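Zustoscombe Community Help > Health and Hospital Visits > Surgery

Thread in loops during robotic suturing, is it supposed to look like that?

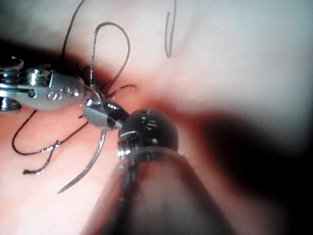

Suturing with two instruments, needle and dark thread over the tissue.

Posted by Rotudora, 18 Oct 2023
Views: 1381

I start next month as a sterile supply trainee and have been reading up on what the instruments are used for. I have only handled regular hand instruments so far, mostly in a dental office, so the robotic ones are new to me.

My main point of confusion is the thread. It goes across the tissue in several loops and arcs and none of it looks pulled down. When I learned a little about stitching on a foam pad, I was told to keep things neat and snug after each pass. Is loose thread normal, or does it mean the stitch has to be done over?

I would also like to know why the needle is curved that much. A straight one seems easier to hold. And is the silver instrument on the left the same kind of tool as a hand needle holder? I can see how the jaws get narrow and go dark near the needle, but the back part is much bulkier than anything I have cleaned.

Replies: 2

Trodik
Member since August

Loops by themselves do not tell you much. With a running stitch a lot of people place a few passes first and then take up the slack one pass at a time. Others tighten as they go. You can't judge from one moment whether a stitch is good or needs to be redone. You would have to see the passes and the final tension.

The curve is there so the needle can go in, turn under the surface and come back out in a small space. The surgeon rotates the wrist and the needle follows its own arc. A straight needle has to be pushed along a line, and inside the body there is usually no room for that. Straight needles do exist and are mostly used on skin.

Yes, a needle driver does the same job as a hand needle holder. The bulky part behind the jaws is the wrist. A hand needle holder has a simple hinge there, and your own wrist does the turning. On the robotic kind the turning happens down at the tip, so the joints and pins have to be there too. For your job that is the part to pay attention to. Joints hold soil, and a wipe down the outside will not get it out. Follow the instructions for use for the exact instrument, including the flushing and brushing steps, and do not go by what worked on dental tools.

One more thing on the thread. Robotic instruments can grip hard enough to damage suture, and on many systems the surgeon gets little or no feel for it through the controls. They learn to watch the thread and tissue. Grabbing it in the middle with a needle driver can fray it. Most people are taught to pull from a part that will be cut off later, or by the needle if the tissue allows.

Rocha

Agree with the above. I was a scrub tech for 20 years and long thread was the thing that slowed everyone down. We cut it shorter for robotic cases than for open ones. Ask what length your surgeons want for each stitch, because they all want something different and it will be on the preference card.

Also learn to tell the tips apart early. There is more than one type of needle driver, and some have a cutting edge built in. They look alike on a tray. Don't go by color, read the name on the instrument housing.

Count your needles.

2 people found this helpful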